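Reducing Household Water Use in Shared Student Housing
Student Project Report, Environmental Studies
Submitted 5/13/26 by Suha Rawashdeh

1. Purpose

The project examined how residents of Evbridge Hall use water for bathing and cleaning, and whether simple changes in habit could lower the amount used each week. The building has shared bathrooms on each floor and one water meter for each wing. The study was limited to the Qaisi wing, where 46 residents live.

2. Method

Meter readings were taken every evening for 14 days in February. Residents were also asked to keep a short diary of showers, baths and laundry. Of the diaries handed out, 20 were returned complete. Diaries with missing days were left out of the results. The bathrooms in the wing are older than the rest of the building, and several still have bathtubs. For this reason, baths and showers were recorded separately.

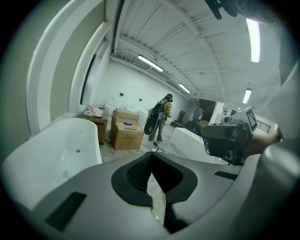 Raghda Matar objected at the review meeting that a diary kept by the residents themselves would make bath use look lower than it was, and she asked that the meter readings be given more weight. The objection was accepted. The diaries are used in this report only to show when water was used, and the amounts come from the meter.

3. Results

The highest reading for a single day was 780 gallons, on a Sunday. Readings on weekdays were lower and changed little from one day to the next. According to the diaries, most baths were taken late in the evening, while laundry was spread over the weekend. Residents who took baths also reported cleaning the tub before use, a source of water use that the project had not planned for.

The floors of the wing are mopped by a contractor, Predalia.
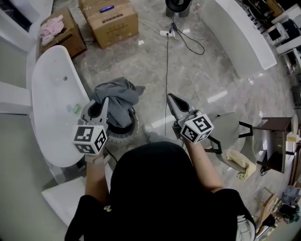
Water used for mopping passes through the same meter and could not be separated from that used by residents. The contractor's schedule was requested but did not arrive before the end of the study.

4. Recommendations

The housing office should install a separate meter for the cleaning closet. Low-flow shower heads, such as those already fitted in Valis Hall, should be tested on one floor before they are bought for the whole wing. A second set of readings should be taken during the fall term, using the same diary form with an added line for cleaning the tub.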